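Gondell Work Table, Long Version, Light Top
Reviewed February 12, 2025

I bought this table to replace a folding one that had started to sag. It is used for paperwork in the morning, repairs and small assembly jobs in the afternoon, and sometimes dinner. I paid $669 for it at Sithole, including delivery to the door but not up the stairs. The same table with the thicker legs is $704. I did not see the need for the thicker legs and still don't.

Delivery and assembly

The top comes in one box and the legs and rails in another. Mine arrived a day apart. The top is heavy and the box has no handles, so get a second person if you have stairs. The corners were protected with cardboard caps and there was no damage.

Assembly took most of an evening. The instructions are drawings only, and the drawing for the long rails shows them the wrong way up. If the slots face the floor, the bolts won't line up with the inserts. I put one on, took it off, and turned it over. After that everything fit. The supplied wrench works but it is short and hard on the hands. I used my own for the last half of the bolts.

Leave the leg bolts loose until the table is standing, then tighten them. The booklet puts this step too early. The feet screw in and out for leveling, and there is enough travel to deal with a normal uneven floor.

The top

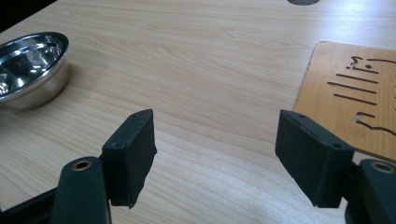 The finish on the light top is the main thing I would want to know about before buying. In the store it was under dim lights and looked darker and more yellow than it does at home. In strong light it is a pale honey beige, with fine wavy grain lines that mostly run in one direction. I like the grain. It is quiet enough that you can find a small screw on it without hunting, and crumbs don't disappear into it the way they did on my old table, which had a speckled pattern. The drawback is glare. Where bright light lands directly, part of the surface goes close to white and the grain washes out. I get this with an overhead lamp and also with low sun in January. Turning the lamp toward the wall fixed most of it. If you plan to work next to a big window all day, look at the darker top first.

The surface is laminate and feels smooth, with a slight drag if you slide paper over it. Writing on a single sheet is fine. A mouse works on it without a pad.

Cleaning

Coffee wipes off with a damp cloth, even when it has been left overnight. Ballpoint needed a little dish soap. Permanent marker needed alcohol and left a very faint shadow that I can find only because I know where it is. Glue from a paper label came off with cooking oil and then soap. I have not put a hot pan on it and don't intend to. The care sheet says to use a trivet, and mine is a Stoketti cork one that doesn't slide.

Scratches are a mixed result. Keys, mugs, and a metal ruler have left nothing. A box with a staple sticking out of the bottom left a thin line when I dragged it. You have to get down low to see it, but you can feel it with a fingernail. For cutting I use a mat. For anything with rough metal on the underside I put down a towel.

Stability

The table does not rock. It does move slightly side to side if you push on the short end, and sawing by hand makes it shake more than I'd like. Clamping a small vise to the long side is better than clamping it to the end. The edge overhangs the rail enough for most clamps, but the rail gets in the way near the legs.

I had a printer, a sewing machine, and several boxes of paper on it at once for two weeks while a closet was being redone. I saw no sag afterward with a straightedge across the middle.

Compared with the Pludex

I looked at the Pludex table too. It is $500 and has a drawer, which the Gondell lacks. The floor model had an edge strip lifting at one corner, and the legs attach with a single bolt each. The Gondell uses two. The Pludex is lighter and would be the better choice for someone who moves often. Its top also came only in white or gray when I was shopping.

Things I would change

The round opening in the top is not where I need it for cables. I ran mine off the back edge with stick-on clips, and two of the clips have already let go.

The rails sit low. If your chair has arms, measure them. Mine have to stay outside the table, so I sit a little farther back than I want to.

The plastic caps on the feet mark a light vinyl floor. Felt pads took care of that, but they have to be the screw-on kind because the stick-on ones shift.

Warranty

The card says the frame is covered for longer than the top, and wear on the surface is excluded. I needed a replacement bolt and wrote to the seller. It came in a padded envelope eight days later at no charge.

Would I buy it again

Yes, at this price. I would not pay much more for it. The surface is easy to live with and the frame is solid enough for light work. For heavy hand tools I would buy a real bench, and for a room with strong daylight I would pick the darker finish.

Rating: 4 out of 5

Update: The store now lists a matching shelf that bolts under the rails. I have not tried it. Going by the measurements given, it would take away knee room on one side, so check which end you sit at before ordering.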